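Sikomitz Puts Its Electric Delivery Van Through a Canadian Winter

Dec 21, 2021

Minus plenty out, and the van starts. Well, it doesn't start, it's electric. It wakes up. Heater on, seat warm, wipers frozen solid to the glass.

Sikomitz sent two of these to Plultbridge in September. Parcels, mostly. Some bakery runs. Reda Chraibi drives the grey one and hasn't got much bad to say. "The heater eats the range. You learn to wear the coat."

How much range? Up to 16 per cent gone on a cold morning, by his own log. The company's figure is kinder.

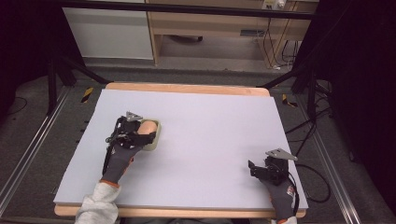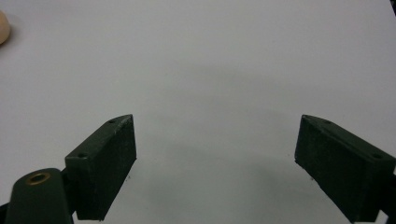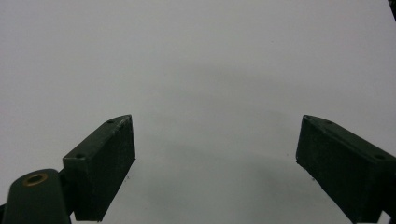 Loading is good. Low floor, wide side door, rear doors that fold right back agianst the body. The Ullard diesel it replaced had a step that wrecked everybody's knees. Steering's light, maybe too light on ice. Tires matter more than anything, says Fanni Major, who runs the depot. She swapped the factory set out after 3 weeks.

Gripes: the charge port sits low on the nose and packs with slush. The centre screen hates gloves. Cup holder too small for a proper travel mug.

Price hasn't been set for the long-wheelbase version. Tahiri has a rival coming, same payload, and Major wants to try that one to before she signs for more.

We use cookies to improve your visit. Accept all | Manage settings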